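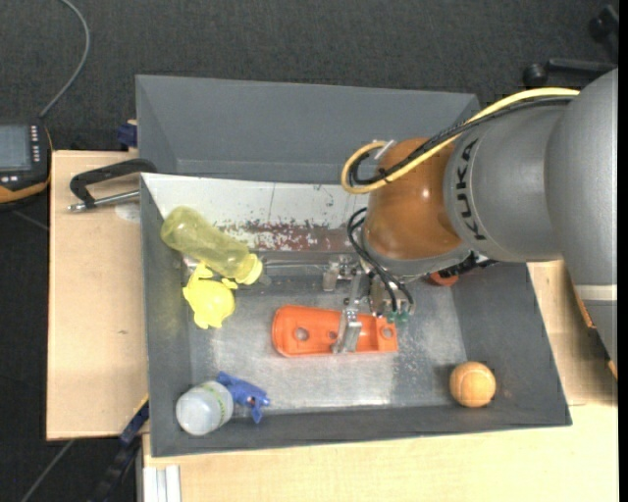

Junho, caderno da célula Inder, 14h20

Paragem de proteção na tentativa 1023, na descida para a peça laranja de três furos. A pinça ia a fechar e o controlador deu erro de comunicação com a placa verde junto às pontas dos dedos. O programa Safavi não tratou a exceção e manteve o braço em posição, com o alvo seguinte já na fila. Ninguém tinha a mão na caixa.

Histórico: 19 falhas iguais nas últimas 500 tentativas. Todas com o punho muito dobrado para baixo, nenhuma na posição de repouso. Com a garrafa amarela, o peluche e a bola não deu erro, mas as preensões desses são mais altas e o punho roda menos.

Suspeita minha: o cabo amarelo. Faz uma volta por cima do braço e desce à esquerda da carcaça laranja. Quando o eixo roda, puxa pelo conector. O Etornam Agbenyega inclina-se mais para os cabos pretos da frente, que descem até à pinça. Ainda não medimos nada.

Feito hoje:
- modo manual, velocidade reduzida, braço subido pela consola
- limite provisório na rotação do punho
- registo enviado à Drurkia, com a hora da paragem

Por fazer:
- continuidade dos dois percursos com o braço dobrado
- exceção de comunicação passa a cancelar a fila (isto é grave, fica à frente do resto)
- pedir à Gudville um cabo mais comprido - o último demorou

Não voltar a automático até a fila estar corrigida. Quem pegar nisto amanhã, ler primeiro o registo.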